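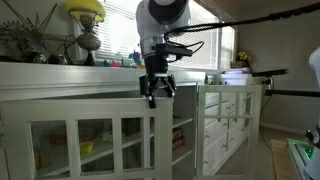
Gripper closed on the top edge of a glass-paned cabinet door.

Budgeting for a household arm: where the money goes

The quoted price covers the arm and controller. Fingers, wrist camera, brackets and cable are usually separate lines. For a used arm in the Fillska class, allow 3,000 for those extras and keep 1,000 of it back until the first month of door work is done. Finger pads are consumables. Order spares with the arm.

Measure reach before asking for quotes. Take the distance from the base position to the far corner of the highest surface the arm must serve, then to the lowest knob. Our longest figure was 781 mm, and it ruled out the smaller Clultton model.
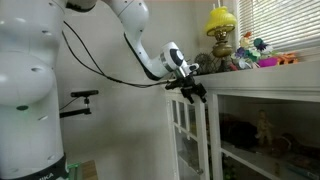 Arm over the front corner of the cabinet top, lamp and ornaments in place.

Plan clearance for the elbow as well as the fingers. Malcolm Hollis at Iltcombe asks for 4 inches above the tallest item on any surface – lamps included – and quotes a longer mount if he can't get it. Price the mount early, as lead times run past October.
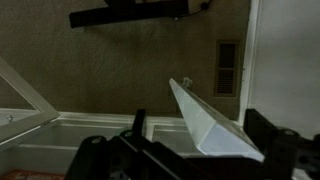 White three-sided piece at the fingers, cabinet panels behind.

Finger choice depends on shape. Flat pads suit boxes and door frames. For angled or tapered pieces, ask Bermúdez for a sample set and test it on your own objects before paying for a full one.

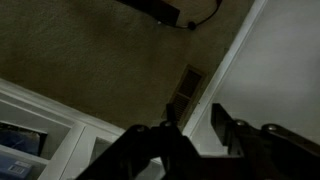 Floor work needs its own line in the budget. Mark fixed features on the plan first. A louvered vent set into the carpet close to the baseboard goes down as a no-load area for any stand or caster. Any cable lying across the carpet gets a length of cover, priced by the foot. Low shelving should be measured at the compartment opening, with the fingers spread.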